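Speaker notes – "Moving a small library without closing it"
Aug 10, 2021, version 3

*Slow down in the first part. I speak too fast when I am nervous.*

## Opening (2 minutes)

Good morning, and thank you for inviting me. I work in the town library of Skadmont. In May we moved all our books from the old building on the river to the new one behind the school. The library stayed open for borrowing the whole time.

I want to tell you how we planned it, and also where we planned badly. If you have questions, please ask them at any time. I prefer this to a long silence at the end.

## What we had to move

- 1,457 boxes of books and journals
- the local history collection, with maps up to the size of a door
- the card catalog, which we no longer use but which the town asked us to keep

*Pause here. People usually want to know why we kept the cards. Answer: many older readers wrote notes on them, and the notes are useful.*

We made one decision early that helped us very much. Every box got a label with the shelf where it would arrive, and we did not write where it came from. The movers from Rimis never had to ask what was inside. They read the shelf code and walked there.

For this we needed the new shelf plan to be finished before the first box was closed. It took us 3 weeks longer than I had promised to my director. I measured the shelves from the drawings, and the drawings did not include the heating pipes. Please measure the real room. 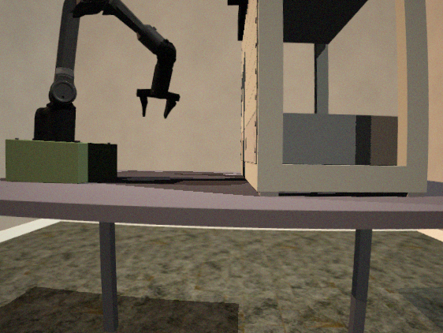
## Borrowing during the move

We divided the collection into 52 blocks. A block was closed to readers only while it was in boxes, and in most cases this was one day. On the door we hung a list of closed blocks, and we changed it every evening.

Readers understood the list quickly. What they did not understand was our web catalog, where a book in a box was still shown as "available". We should have made a new status for it – the software permits this, and I learned it after the move. If you use Kullus, look under item settings before you begin.

Children's books we moved last. The school holidays had not started, and teachers needed them for class projects.

## Mistakes

*Do not skip this part, even if time is short.*

We packed the large books flat and filled the boxes to the top. Nobody could lift them safely. We had to open them and pack again, and this cost us one full afternoon.

We also forgot the return box outside the old building. For several days after the move, readers continued to drop books there. A colleague went by bicycle each morning to collect them.

The maps went well. Orbán, the framing shop next door, lent us flat folders and stiff board, and we carried the maps by hand between 2 people.

## Closing

The label template and the shelf plan are on the handout table. You may copy and change them as you wish.

*Mention: coffee is in the hall on the left. Leave the handouts for the afternoon group.*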